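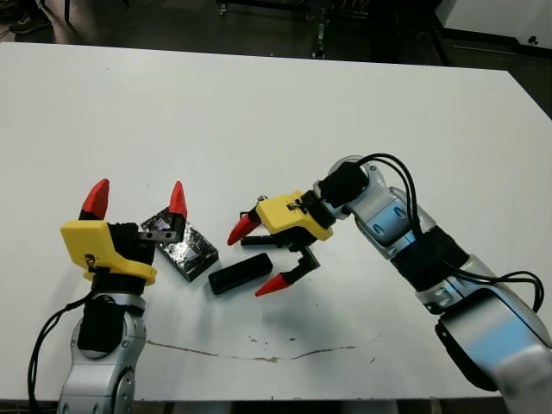
**Zindudance, progress report for March**

In March we held 4 open dance evenings in Ustport, as written in the plan. The evening classes for beginners also continued. Attendance over the month was 628, counted at the door, and this is more than we expected for the season.

The grant from the Hämmerli fund was 3,000 for this period. Most of it was spent on hall rent and on the fee of the musicians. The rest went to printing the song sheets, which are now in two languages. 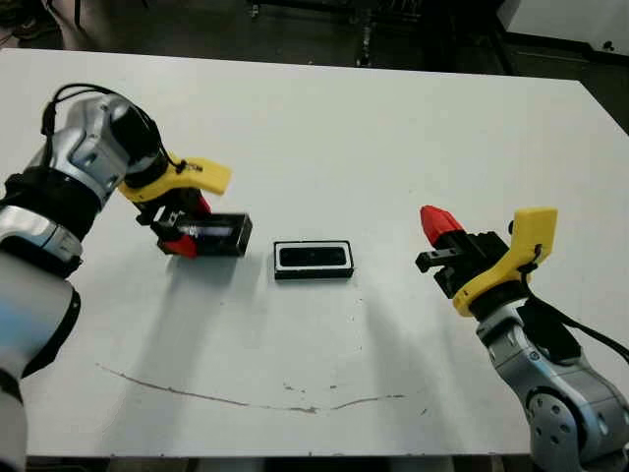 One thing is late. The floor in the small hall at Plament is still closed for repair, so the children's group had to share the large hall with the adults. The parents accepted this, but the lessons were shorter and we lost 3 families. We have asked Plament for a new date and wait for the answer.

For the next period we ask to move the unspent part of the travel money to rent. The amount is small and the total budget does not change. Please let us know if you need a separate letter for this. The list of receipts is attached.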